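Member Forum > Building Services > Carpet replacement, open work areas

facilities_desk
Members are invited to comment on the proposed replacement of carpet in the open work areas of the Tunbridge building. Two products remain under review: Harkon tile, rated for 40 months of heavy use, and Dredeck broadloom. The affected area is 637 square yards. Comments close at the end of January.

mlr_second_floor
Our department supports the tile. Individual squares can be exchanged after a spill without moving desks.

ocampo_annex
We must respectfully disagree. Tile was installed in the Ocampo annex and the corners lifted under rolling chairs within a year. Broadloom has fewer seams.

facilities_desk
The annex tile was laid with a different adhesive. The installer has since revised its method.

ocampo_annex
That is noted. We would still ask that the revised method be stated in the contract.

mlr_second_floor
We have no objection to that. On color, our department asks that the new carpet remain gray. It suits the white tables, which are not scheduled for replacement.

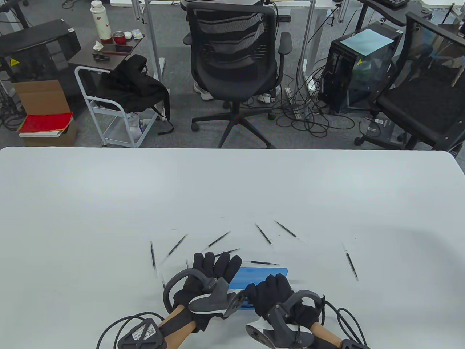

We would also ask that work begin after 50 percent of staff have moved to temporary desks, and that room 458 be kept open for meetings during that period.

quiet_hours
Gray is acceptable. Room 458 is already reserved for storage of furniture. Please consult the schedule before making further requests.

facilities_desk
The storage reservation is under review. A revised schedule will be posted to this thread.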